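### 3.2 Token approvals and idle wallets

In the second part of the study we looked at the approvals that users give to smart contracts and later forget. An approval permits a contract to move tokens from the wallet of the user without asking again. Toledo and Fodor observed the same problem in lending markets, but their sample did not include wallets which had been idle for a long period.

We selected 23 contracts deployed on the Canura test network and followed all approvals directed to them until the end of February. A wallet was considered idle when it had signed no transaction for five months. For each idle wallet we recorded whether the approval was limited to a fixed amount or unlimited. The labels were assigned separately by two of the authors, and the cases of disagreement were decided by a third one.

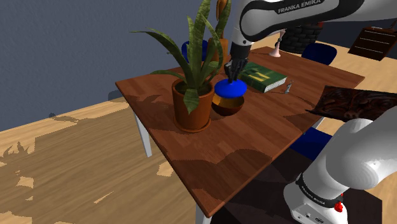

**Figure 3.** Rendered room with a potted snake plant on a wooden table.

The unlimited approvals were more frequent in contracts of the exchange type than in contracts of the lending type. A possible explanation is that the Losier interface proposes the unlimited option first, and many users accept it to pay the network fee only one time. Peixoto has reported a similar effect of default values in the Salameh wallet, although for a smaller group of users.

We must note two limits of this measure. First, an idle wallet can belong to a person who keeps the tokens on purpose, so the absence of transactions does not prove that the approval is forgotten. Second, three of the contracts were replaced by newer versions during the observation, and the approvals given to the old versions remained valid. We kept these in the sample and treat them separately in Section 4.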